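Thursday, late

Back from Mum's at ten past nine and too wired to sleep so writing this instead. Tea going cold. Will be short. (It won't be short.)

So. Day four of emptying the house. Upstairs finished, landing finished, airing cupboard finished apart from one sheet I can't bring myself to bag up, the yellow one with the scorch mark. It's in my car. No idea what I'll do with it.

Got there before eight, roads quiet, let myself in and the smell got me again. Polish and gas and old carpet. Stood in the hall with my coat on for a good while. Then the skip lorry came and I had to go and be a person.

Skip is smaller than I thought. Already half full with the carpet from the back bedroom and Dad's magazines, which I swore I'd sort and then didn't. Kept the September one with his crossword half done. He'd put OTTER where it clearly couldn't be OTTER and then gone over it harder.

Letters next. Three shoeboxes under the spare bed. Decided I'd read 11 and stop, picked with my eyes shut, and the rest go to my brother who can decide for himself. Mostly they're nothing. Weather, buses, somebody's hip. Aunt on the coast wanting to know if the cardigan fitted. Then one from Dad to Mum before they were married, four lines, all about a train being late, and he signs it with his full name like a bank manager. Read that one sat on the stairs. Didn't get much done for the next hour.

Lunch was crisps and a boiled egg. Rang Khanyisile from the back step. She did her dad's place last year and she's the only one I can moan to properly. Her advice, wrote it on my hand so here it is before I wash – take photos of every room even the ugly ones, don't make decisions after three o'clock, don't let family "pop round to help". Too late on the last. Brother popped round at two. Helped by finding his old football cards and sitting on the floor wiht them till four. We did laugh though. He does Dad's sneeze perfectly and I'd forgotten the sneeze.

Kitchen took the rest of the afternoon. The drawer of string. The drawer under the drawer of string, also string. A biscuit tin with 122 pounds in it, in fives and ones and a great weight of coppers, and a note in Mum's writing saying WINDOWS. Her window man stopped coming years ago I think. Split it with my brother and then we both felt awful and put it back in the tin. It's on the worktop. Someone can take it to the hospice shop with the coats.

Neighbour from over the road came with a plate of sausage rolls and stayed too long, but she knew Mum 60 years, from the infants, so she can stay as long as she likes. She told me about the two of them bunking off to go to the fair and coming home with a goldfish each. Never heard it before! How have I never heard that. Mum, who wouldn't let me go to the shop without a vest on.

Had a cry in the pantry after. Fine now.

House clearance man rang, he'll do what's left for 500 and sweep up. Seems a lot. Seems nothing. Said I'd ring him tomorrow, it was gone three, see hand.

The furniture is the worst of it. The big things I thought I'd mind about I don't, the wardrobe can go, it always frightened me. It's the plain bits of wood I keep stroking like a daft woman. All that pale grain, the swirl in it like a thumbprint, I could look at it all day. Must of been looking at wood like that since I was small enough to be under it.
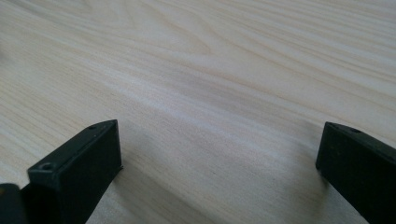 FRIDAY – TO DO

Ring clearance man. Ring gas. Meter reading, take a torch.
Sausage roll plate back over the road, washed.
Coats to hospice shop, CHECK POCKETS.
Bin bags, the strong ones, and milk.
Take the photos of the rooms like K said. Even the bathroom.
Yellow sheet. Decide. Or don't.

Bed now. Feet killing me.

3 comments

Jill P
Oh love. We had the string drawer too. Keep the sheet, it takes up no room at all.

marrowman
Did ours in the spring. Check behind the drawers as well as in them, we found my gran's ration book and a bus pass.

Khanyisile Moodley
I did say no family!! Ringing you Saturday. Eat something that isn't an egg x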